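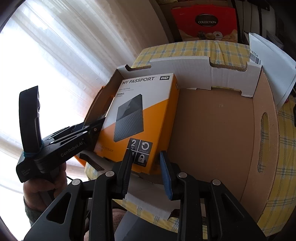 Boxed hard drive in its cardboard box.

Odukoya Classic Car Club: minutes of the July meeting

In the chair: Funmilayo Lawal. Minutes: Bello Adeleke. Meeting opened at 7.30 pm.

1. Last month's minutes
Agreed, with one correction: the saloon with the brown velour seats was a Levex 300, and the minutes had it down as a Levex 3000. Its owner took this very well, considering.

2. The Warkow
It runs! Funmilayo drove the club's Warkow estate out of the lock-up and twice round the yard, and we had a proper round of applause (and a fair bit of blue smoke). The new carburettor gasket is holding. Second gear still needs a firm hand, and the rear washer sprays everything except the rear window. Bello has found a good nearside tail lamp from a breaker and will fit it before the summer run. The clock also works now, although it was never on the list and none of us touched it.

3. Summer run
We leave at 10 am from the usual lay-by and take the old coast road, stopping for lunch at the top of the hill so that anything with a weak radiator can have a rest. Saloons, estates, hatchbacks and vans all welcome, the duller the better. Bello would dearly love to see a Clunetia in base trim with the blanking plates still in the dash, so if you know of one in a garage somewhere, please talk to its owner nicely.

4. Brochures and adverts
A lovely long item, this, and we overran. The scanning of the old sales brochures is going well and the colour charts have come out beautifully. Who knew there were so many names for beige? Funmilayo read out the Levex launch brochure from cover to cover, including the page on the ashtray. Agreed that price lists should be scanned next, then the workshop manuals.
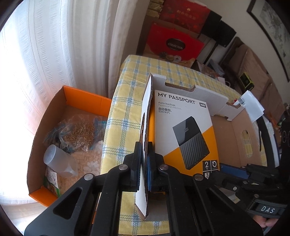
Cardboard piece, white side facing left.

5. Money
Agreed to spend up to £300 on tyres for the Warkow. The present set have plenty of tread but are much too old for the coast road.

6. Any other business
A request for a Levex heater knob, the long sort with the white line. Bello has a spare and will bring it next time. Offers of cakes for the run to Funmilayo, please.

Meeting closed at 9.40 pm, followed by another look at the Warkow.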